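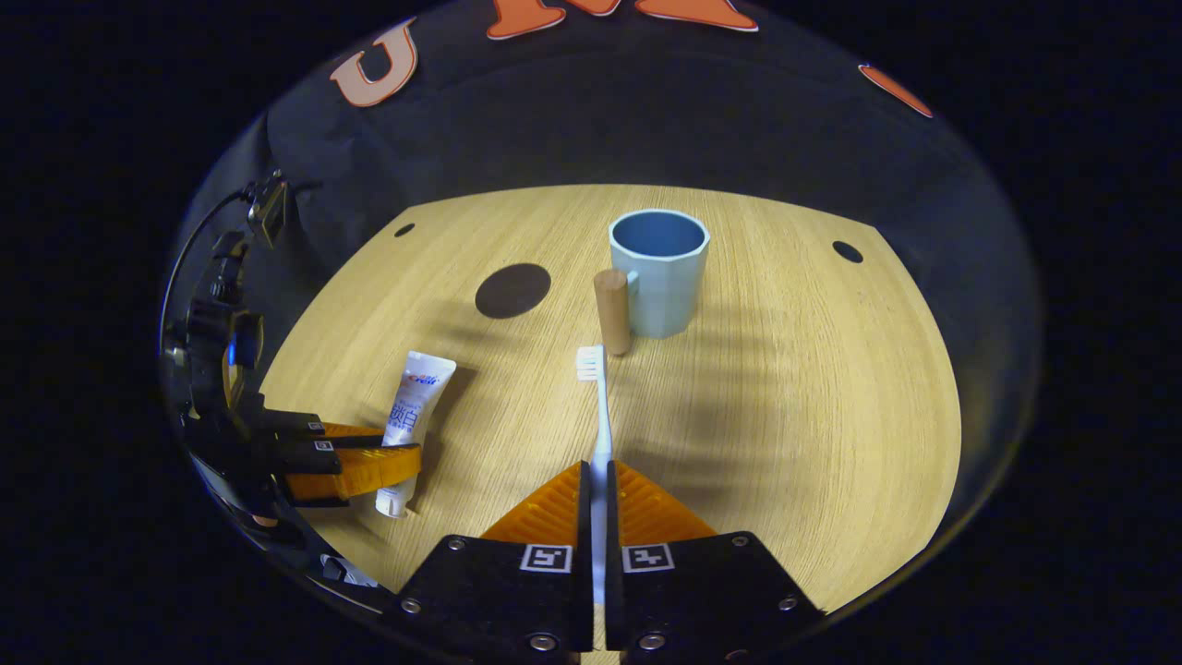 Our group chose a bathroom task for the two-gripper project because every part of it uses a different kind of grip. The task has three objects: a toothbrush, a tube of toothpaste and a cup. One person works both grippers by hand, and the recordings are used later to train the arm in the Berna lab. The toothbrush turned out to be the easier object to hold. With the handle clamped upright between the orange ribbed pads, the bristles face left, toward the side where the second gripper has the Crest tube. We kept the blue faceted cup near the back of the table in every run so the hands had room to meet in front of it.

Setup

The table and mounts came from the Gilimach kit our department already had. We printed new finger plates in March. The square markers on the fingers have to stay visible to the tracking software, Hultier, which drops a recording if it loses them for too long. Most of our early losses came from turning the wrist too far.

Recording

We planned 100 runs and split them over 3 sessions. A run starts with both grippers open and ends when the brush is standing in the cup. We did not use water, and the cap stayed on the tube, so "applying" the paste means bringing the cap end over the bristles and holding it there. If an object was dropped, the run was marked as failed but kept.

Results

We threw out 9 runs for tracking problems. The failed runs were mostly tube problems. A full tube is heavy at one end and swings when it is held too near the crimp, so we switched to gripping it around the middle. The brush slipped less after we cleaned the pads between sessions.

The Were team, who had the kitchen task, told us they would need closer to 1,000 runs before their policy did anything useful. We did not have time for that. Our trained version reaches for the brush and picks it up but usually lets go before it gets to the cup.

Next steps

Record more runs of the last part only, with the brush already in the gripper. Try a cup with a wider opening. Write down the tube position before each run, which we forgot to do in the first session.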